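Oilcloth by the metre: what to buy, what to leave on the roll

Ayten Karabulut

The February issue had a short note on wipe-clean table coverings, and it brought in more letters than anything else we have printed this year. Most of you wanted to know three things: which sort to buy, how much to pay, and how to get the creases out. I have spent the spring on it and this is what I have so far.

First, the names. Shops use "oilcloth" for almost anything that can be wiped. The old kind was canvas or linen coated with boiled linseed oil, and you will hardly ever meet it new. What is sold now is mostly PVC, either on a thin fleecy backing or on woven cotton. There is also acrylic-coated cotton, which hangs more like ordinary fabric and can usually go through a cool wash. Ask to see the back before you look at the front. A fleecy back grips the table and softens the noise of plates, but it will not take a neat hem. A woven back will.

I bought lengths from two shops. Pludell keeps its rolls standing upright, so the cloth comes home without folds, and they will cut to the nearest 10 cm. Their acrylic cotton in a pattern called Lagos cost me £38 for a length that does a table for six with a decent drop at each end. Wusano is cheaper and sends everything by post, folded into a flat packet. Mine took almost 13 days to lose its creases, lying on the spare bed with the heating on. A hairdryer on the back, on a low setting, helped with the worst of them. An iron is a bad idea on PVC, even through a tea towel.

Measure the table, then add the drop twice. People forget the second one. For everyday use 20 cm a side is plenty, and anything longer ends up in laps. If you have a round table, buy a square and cut it, drawing the curve on the back with a pencil and string. PVC needs no hem at all. Acrylic cotton frays slowly if left raw, so bind it, or fold it once and use a long stitch with a new needle. Clips hold better than pins, and they leave no holes.
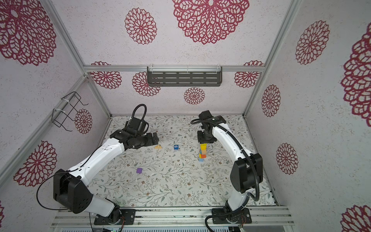
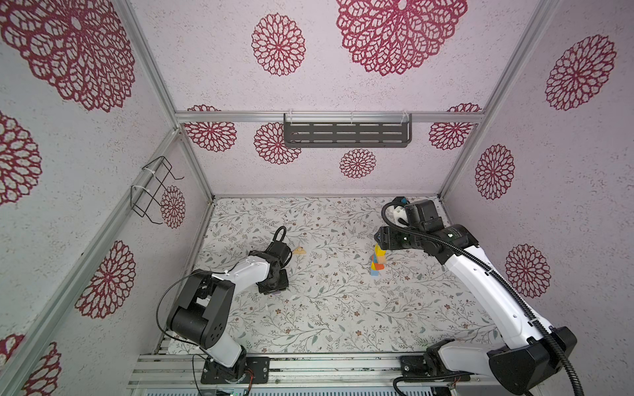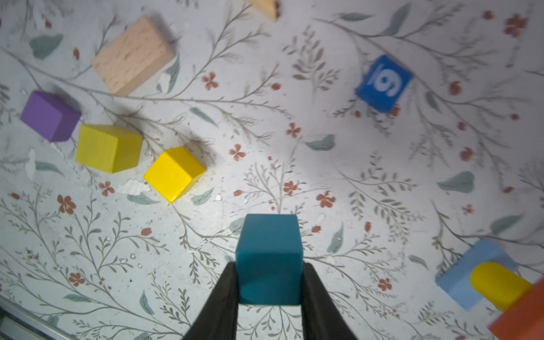 Pattern matters more than colour when it comes to hiding wear. A plain cloth shows every knife mark, and a dark one shows crumbs as well. Small scattered prints do better — the grey-green stems and little leaves on a white ground are a good sort of thing to look for, although white has its own trouble. Where the surface scuffs or peels, as it seems to have in a few patches, notably near the bright yellow cube, you get a bare white area and the stems simply stop. On a busy print you may not notice it from across the room. On a wide stripe you would.

Cleaning is simple. Warm water, a drop of washing-up liquid, a soft cloth, then dry it. Keep bleach and cream cleaners well away. Turmeric, beetroot and ballpoint should be dealt with at once, and even then I make no promises about the turmeric. Hot pans need a mat under them whatever the label says. Store a spare cloth rolled round a cardboard tube, pattern side out.

Several readers asked about Plolirance, the spray sold for bringing back the shine. I tried it on half of an old cloth. It did look brighter, but the surface was slippery for a couple of days and a side plate went on the floor. I would not bother with it.

Pludell has a remnant day on 9th May, with short ends suitable for shelves, trays and drawer linings. Take your measurements with you, as they do not exchange cut pieces. If you have a cloth that has lasted more than ten years, please write and tell me what it is and where you bought it.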